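Rovar arm planner, reviewed after one season of use
Posted 11/19/18 in Workshop Software

I bought Rovar in September, when our overhead arm was still a pile of parts under a sheet. I have now used it on most evenings since then, and I think this is long enough to write something useful. English is not my first language, so please forgive a strange sentence here and there.

First, what I needed. We share a workshop on the Mowat yard, five benches in one long room, and floor space is the thing we always argue over. An arm standing on a bench takes the bench away from everybody else. So Chiamaka Osagie and I decided to hang ours from the ceiling, upside down, over a bench that can still be used by a person when the arm is parked. The arm is the Aler kit, bought used for 528 dollars with one joint already repaired. The bench is a Dorka steel one which was in the room before any of us.

Hanging an arm sounds simple until you have to decide where the holes go. Our ceiling beam is old and I did not want to drill it two times. I wanted to know, before I touched the drill, if the gripper could reach the front edge of the bench, if the elbow would hit the wall, and if the arm could fold itself up enough to be out of the way of a head. Rovar is a planning program where you place an arm in a room, put things on a table, and run the moves on the screen.

Installing

It took me one evening. The installer is plain and it asks few questions. My laptop is old, with a small graphics chip, and the program warned me of this and then ran anyway. With all shadows switched on it is slow. With soft shadows off I can turn the view without waiting, and for planning I do not need the shadows much. For the final check I turn them on again, which I will come back to.

The license is 9 dollars a month for one person. You can stop and start it, and your rooms stay on your own disk. I stopped it for two weeks when I was traveling and I lost nothing.

Building your room

You begin with a ready room or with an empty box. I recommend the ready room, even if it looks nothing like your own. I started with the empty box out of pride and I spent three evenings making a ceiling. The wall tool is good, the ceiling tool is not. If you type the height in one field and the thickness in another field, the second one changes the first, and you get no message. I typed everything again after each change until Annag MacLeish, who has the next bench, noticed the little lock beside the height. The lock is not in the manual.

Our mount plate is 996 millimeters above the bench top. I had planned for more. With more, the Aler arm can sweep above everything, but it comes down to the table with a nearly straight elbow, and the last part of the reach is weak and slow. Rovar showed this with a color on each joint, green to orange, and I lowered the mount in small steps until the orange went away. This one result paid for my license, I would say for two years.

Moving things

You write the moves as a list: go to, close, lift, go to, open. It is also possible to drag the gripper with the mouse and let the program write the list. I drag first and then I clean up the numbers by hand. Closing on an object is handled well if the object is a box or a cylinder. Round and soft things are poor. I tried with a model of a cloth bag and the bag fell through the bench, and then through the floor, and the program continued to report that everything was fine.

The objects that come with it are mostly kitchen things, and at first I found this childish for a workshop program. I have changed my opinion. Groceries have sizes that I know in my hand. When I see the gripper next to a food can I understand right away how big it is, and a gray block with numbers does not give me this.

Collisions

The collision check has two modes. The fast mode looks only at the gripper and the last link. The full mode looks at the whole arm and the mount. Please use the full mode, also when it is boring. In my first plan the fast mode was happy with everything, and the full mode found that the elbow went through our lamp. Gladys Villanueva had already told me that it would, from looking up at the beam for one minute.

You can also change the clearance. I set it to 300 millimeters from the wall on the side where people walk, and the program then refused four of my moves. I was annoyed for an evening and then I rewrote them.

The views

You can save as many camera views as you like and give each one a name, and the view stays with the room file. What I miss is a way to put two moments beside each other in the same window. I export them and look at them in the picture viewer. The export is fast, and the colors are the same as on the screen. My practice scene is the bright room with the wood panel at the back and the table full of holes.

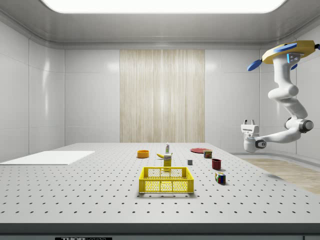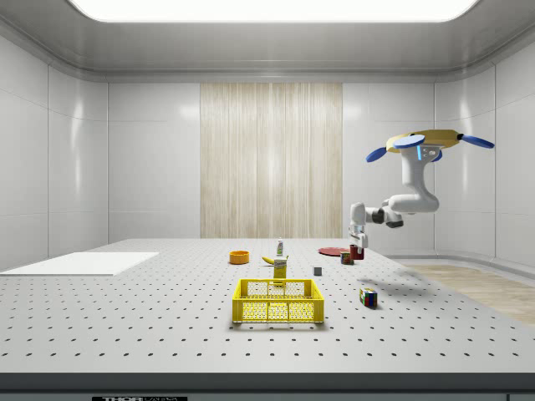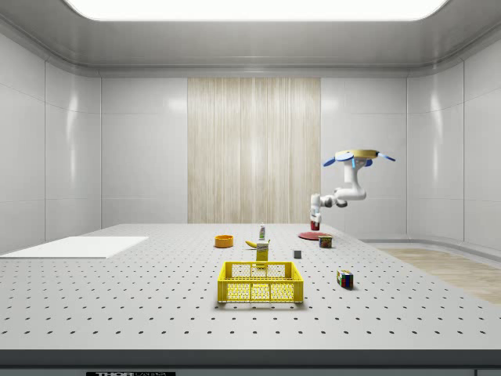

Our own beam is on the right side of the bench and not over the middle, and I was afraid that this would cost us the left half. So I always practice with the arm at the right. The habit I now have is to check the fingers before anything else. In the first export they point up, with nothing in them, and in the third they point straight down and hold the little red cylinder above the red plate. Between two such poses the wrist has a long way to turn, and this turning is what takes room. On our bench I have made a rule for myself that the wrist turns high up, away from the tall things, and only then does the arm go down. In the second export there is also a soft shadow of the arm on the table, and this is why I turn the shadows on for the last check. A shadow tells me sooner than the numbers where the arm is over the bench. I also learned to keep one big open thing in front, like the yellow basket, to see how much of the near side it takes from me. On our real bench the parts tray stands in that place, and I have moved it to the left.

How close is it to the real arm?

Close enough for drilling. After we hung the mount I measured the reach at the four corners of the bench, and three of them were inside the width of my pencil line. The fourth was off by a finger. Chiamaka thinks this is the repaired joint, and I agree with her, but I can not prove it. Speed is another matter. On the screen the Aler arm stops clean. On our beam it swings a little after each stop, and Rovar has no idea of a beam that bends. We added a wait after each move, by feel, and later put a cross brace on the beam, and then we made the wait shorter.

Support

I wrote to them twice. The first answer came the next day and was helpful. The second, on the ceiling fields, was a link to the page of the manual I had already quoted in my question. There is a user forum where a man called Dougal Innes answers almost everything, and I am not sure if he works for them. His post on saving the mount as its own file is better than the whole chapter.

What I like
The joint colors, the full collision mode, rooms saved on my own disk, a license which can sleep.

What I do not like
The ceiling tool, soft objects, no two views in one window, and the undo, which forgets everything when you save. I lost a good list of moves like this. Save under a new name each time.

Who should buy it

If your arm stands on a table and you have space, I think you can do without it, a cardboard model and a string will tell you the reach. If you want to hang an arm, or put it near people, or you are only allowed to drill once, then I would buy one month, do the planning, and decide after. Jean Semple, at the end bench, is now using my license hours on Sundays to plan a small arm for her glazing, and she has never written a line of code. She dragged the gripper for an hour and had a list that worked.

I give it four stars of five. The missing star is for the undo. If they repair it I will come back and change my rating.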